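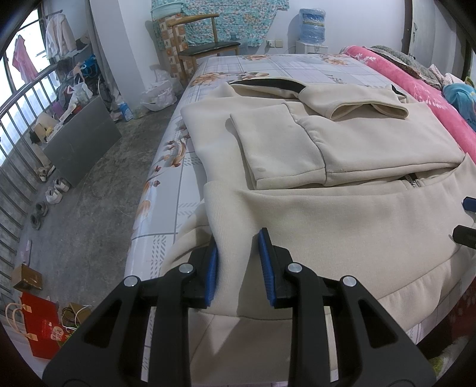
Two-hand fold, cream knit, left gripper at the ribbed band.

Recording the fold demo, quick version

Spread garment on the plaid cover. Sleeves in first. Open both grippers, hold still, then hit record.

Pinch with the pads, not the tips. Small fold of fabric between the fingers, then close slow. Too fast and the knit slides out, redo the whole take.

Keep both hands moving togehter. Zipper side last.

4 folds per take, 14 takes per garment, then swap. Bad take? Mark it, dont delete. Send to Manju Sachdeva when you hit 300.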